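Asunto: Re: [domotica-lista] ¿Para cuándo un robot que recoja la cocina?

El mensaje anterior decía:

> Los de Fladia aseguran que su mano robótica ya recoge la mesa sola. Llevan 1000 ensayos
> con botellas y dicen que en 3 años la tendremos en casa. Yo me apunto a la lista de espera.

Pues yo no me apunto. He leído la nota entera y los ensayos son de simulador. Una botella de vino tumbada en una encimera, con sitio libre alrededor, es el caso fácil, y aun así hay que cogerla atravesada, girarla y dejarla de pie sin que ruede. 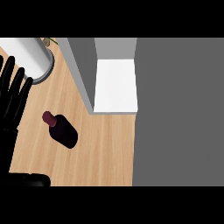 Última modificación de esta página: 29 de febrero de 2024

Mano abierta, cuatro dedos larguísimos y la botella al lado, sobre la madera. Muy bonito. En mi fregadero hay grasa, migas y un trapo encima de todo, y eso no lo veo simulado por ningún lado.

En octubre ya nos contaron lo mismo con el brazo de Pundell y las cajas del almacén de Floltholm. Sigo esperando los datos de fallos. Si alguien tiene cifras de una cocina de verdad, que las mande a la lista y las miro con gusto. Los vídeos promocionales me los ahorráis, por favor.

Saludos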